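3 min read
Print | E-mail

Tiziana Leone keeps the house rules for home recording at Clitis, and she lights up when asked about laundry. "Clothes are wonderful! Every fold is new," she says. Her rulebook began with five rules and still fits on one page.

The first covers faces and names – neither may be kept longer than needed. The second says work happens in a real room, with its own clutter. "Don't tidy for the robot," she says.
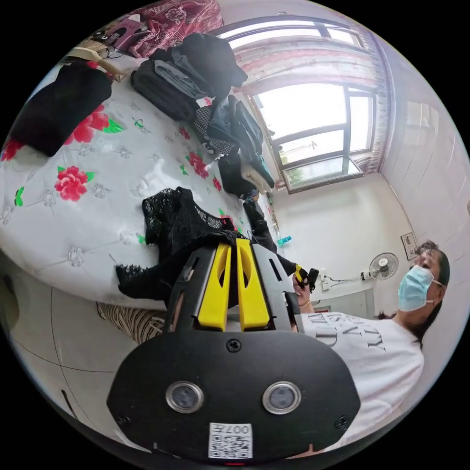
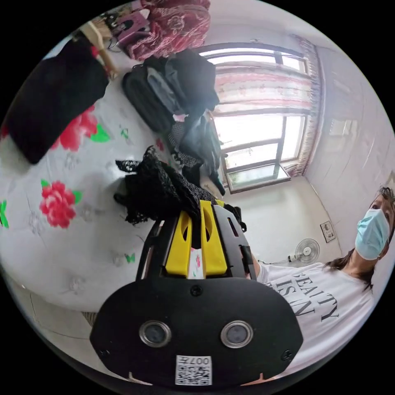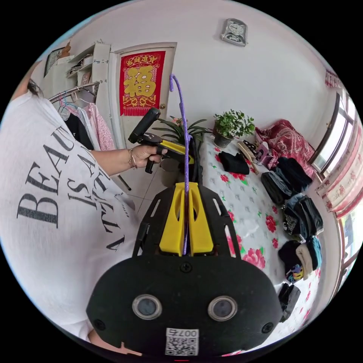 Hand-held grippers at work in a bedroom.

Lace is her favorite test of patience. "You close slowly, and if it snags, you log it and keep the take. I love those takes."

Aldo Sala, who reviews the logs, wants a stricter line on pauses. Leone is happy to argue – the next version is due in December.

Comments (2)

Ottavio V.: Keeping the failed takes is a great rule. Does it apply to cords too?

W. Meinecke: We read 39 logs last month. More on snags please!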